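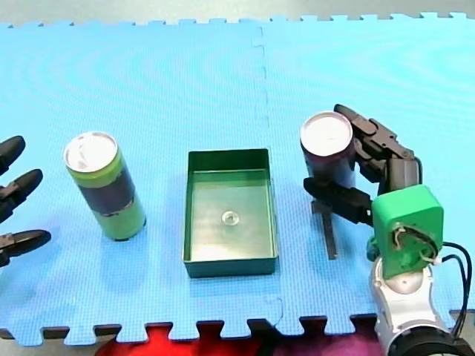 4 min read · 24 files

Sturnus Can and Tray Set: README

Maintained by Sinéad Tierney and Naledi Khumalo. Last revised in May.

Summary

Sturnus is a small collection of tabletop photographs and matching notes. The subject is the handling of drink cans and open trays on a padded work surface: where the can stands, where the tray is, and whether the item ends up inside it. The material was put together for people who plan packing benches, write sorting instructions, or need plain reference pictures of ordinary containers.

The opening picture is typical of the layout. A blue foam puzzle mat serves as the surface, a tall can stands upright on it, and an open rectangular tray in dark green plastic occupies the center. There are two cans in the picture in total.

Contents

photos/ — still pictures, one folder per layout
notes/ — plain text notes, one file per layout
items.csv — list of containers, with the names used in the notes
layouts.csv — list of layouts, with tray type and surface
CHANGES — revision history

The layout number is the key that joins everything. Folder names, note names and the first column of layouts.csv all use it without leading zeros.

Surface

All layouts use interlocking foam tiles. The tiles were chosen over a bare tabletop for three reasons recorded in the notes: cans set down on foam make less noise, the foam is easy to wipe, and a single tile can be replaced when it gets dented.

The seam between two tiles matters more than we expected. A can placed directly over a seam may lean if the tiles are not pressed together fully. Check the joint with the flat of the hand before starting a new layout. Notes from the first batch do not record seam position; later ones do, under "seam".

Containers

Cans are listed in items.csv by the colors of their bands, read from top to bottom. The tall can in the opening picture has a lime-green upper band, a wide dark purplish-navy band, a thin lighter stripe, and another lime-green band near the base. It is entered as "tall, green/navy/green". The thin stripe is left out of the short name.

Product names are not used as keys. Labels change between print runs, and the same drink may be sold in more than one size.

Every can is entered with one of three positions:

upright — standing on its base
side — lying on its wall
inverted — standing on its lid

A can leaning against a tray wall is entered as "side" with a comment. Naledi would prefer a fourth value for this. It is still open.

Trays

Trays are open at the top. Depth is not recorded for the first batch, so do not try to infer it from the photographs. Tray color is given in plain words (dark green, not a shade code).

A can counts as "in tray" when its whole base or wall is inside the rim. A can resting across the rim counts as "on tray". Anything else is "out". Earlier versions of the notes used "near" for cans standing close to the tray, and this value has been folded into "out".

Size

Batch 1, prepared at Judness: 110 layouts
Batch 2, prepared at Coetzee: 90 layouts

The CHANGES file gives the layouts that were dropped and the reason for each. Most were dropped for missing notes.

Splits

No fixed split is supplied. If you divide the set, keep all pictures of one layout together. Pictures within a layout share the same tray and surface and are close to duplicates for most purposes.

Known problems

Shiny can lids reflect light and can look white. Do not use the lid to sort cans by color.

Soft shadows next to upright cans have been mistaken for marks on the foam. Two note files were corrected for this.

The word "center" in the notes refers to the mat, which may not match the center of the photograph. Positions are approximate throughout.

Band colors were entered by eye. Navy and purple are mixed up in places — see the comment column in items.csv.

Use

The set is free for teaching and internal planning work. For redistribution, keep this file with the pictures. Do not use the notes as a source for can dimensions or weights; neither was measured.

Corrections

Send corrections to the Trevo project list with the layout number in the subject line. Attachments over 500 KB are rejected by the list and should be described in the message instead. Sinéad handles items.csv and Naledi handles the notes.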